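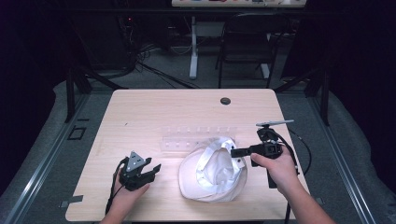

Section 4. Washing, Drying and Shaping Cloth Caps

This section covers soft cloth caps with a rounded crown, worn under a helmet or hood or on their own. It does not cover caps with a stiff brim board, leather trim or glued lining. For those, see Section 6.

4.1 What you need

A flat table with a smooth, clean top
A basin that holds enough water to cover the cap
Mild liquid soap, without bleach or softener
Two dry towels, one of them white
The Hanusach drying form, size S, M or L

4.2 Before washing

1. Clear the table and wipe it down. Dust on the tabletop shows up on white cloth right away.
2. Lay the cap on the table and turn it so the inside faces you.
3. Open out the folds with your fingers. Check the creases for hair, lint and pins.
4. Look at the sweatband area. If it is yellowed, rub a few drops of soap into the cloth and leave it for 10 minutes.
5. Check the seams. Sew up any open seam before the cap goes into the water.

Note: Old creases in the crown do not need to be ironed out first. Most of them relax in the wash.

4.3 Washing

1. Fill the basin with lukewarm water. Add one capful of soap and stir.
2. Put the cap in and press it under until it is soaked through.
3. Squeeze the cloth gently for two minutes. Do not scrub the crown against itself.
4. Empty the basin and rinse in clean water until no more suds come out.
5. Roll the cap in the white towel and press down along the roll.

CAUTION: Do not wring the cap. Twisting pulls the crown out of round, and the form will not fully correct it.

CAUTION: Keep the water below 100 degrees F. Hotter water can shrink cotton caps by a full size.

4.4 Shaping and drying

1. Set the drying form on the second towel, rounded end up.
2. Pull the damp cap over the form with both hands, keeping the center seam in line with the mark on the form.
3. Smooth the cloth from the top down. Work the folds toward the edge.
4. Turn the edge of the cap under by the width of the hem and let it hang free.
5. Leave it to dry at room temperature. A room at 70 degrees F with the window open will dry a cotton cap overnight.

Do not place the form on a heater or in direct sun. White cloth can yellow, and the form may soften.

If you have no form, stuff the crown with the dry towel until it is rounded and firm. Change the towel after two hours.

4.5 Storing

Store caps only when they are dry all the way through, including the hem. Feel along the inside of the crown with your fingertips.

1. Take the cap off the form.
2. Push one side of the crown into the other so it forms a shallow bowl.
3. Stack caps of the same size together, no more than five deep.
4. Place the stack in a drawer or box with a loose lid.

Note: Caps stored in plastic bags pick up a stale smell and should be rinsed again before use.

4.6 Common problems

Crown looks flat on one side: Dampen that side with a spray bottle and put the cap back on the form for an hour.

Gray marks on white cloth: Usually from the table or the basin. Wipe both down and wash the cap again.

Cap feels stiff: Soap is left in the cloth. Rinse twice in clean water and dry as in 4.4.

Replacement forms are listed in Section 9. Order number for the size M form: 240.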